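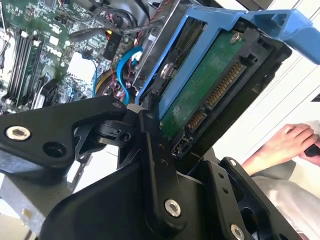 tidepool_sam
How many demo episodes does our club need before it's worth training a policy on the drive swap task?

gearlash
Somewhere in the low hundreds if you keep the task narrow. Team Kassa trained on 346 and got a usable first policy, but that was one PC model and one starting pose. Mix in different cases and you'll want a lot more.

tidepool_sam
Wow, that's less than I feared! We have 51 so far (two evenings, sore arms, loved every minute of it). Our group is Flosen, first year doing this, eight students and one very old bench.

pinwheel88
I disagree with gearlash, sorry. 346 got Kassa a policy that pulled the caddy fine and then mangled the insert half the time. We're at 3,695 on the Plivamus set and inserting is only now getting good. Pulling is easy, inserting is a whole other animal.

gearlash
3,695 across how many tasks though? You've got RAM, fans and cables in there too.

pinwheel88
Four tasks, fair enough. Still over 900 on drives alone.

mossy_bracket
Split the difference: record pull and insert as separate tasks. We did that at Kirau last August and it was so much nicer to debug. When something failed we knew which half to go record more of. Also, throw out the demos where the operator hesitates. Ours learned to hover next to the case like it was thinking about lunch.

pinwheel88
Keep the hesitations where the operator recovers from a bad grip! Those are gold. Only toss the ones where they're just sitting there.

mossy_bracket
OK yes, recoveries stay. I meant the idle ones.

tidepool_sam
This is great, thank you all. So pull first, as its own task, aim for 346 and see if we can beat Kassa? Does it matter if different people drive?

gearlash
Two or three drivers is fine. Agree on where you grab the caddy before you start, or you'll get mush.

pinwheel88
What gearlash said. And post your curves, I want to see them even if they're ugly!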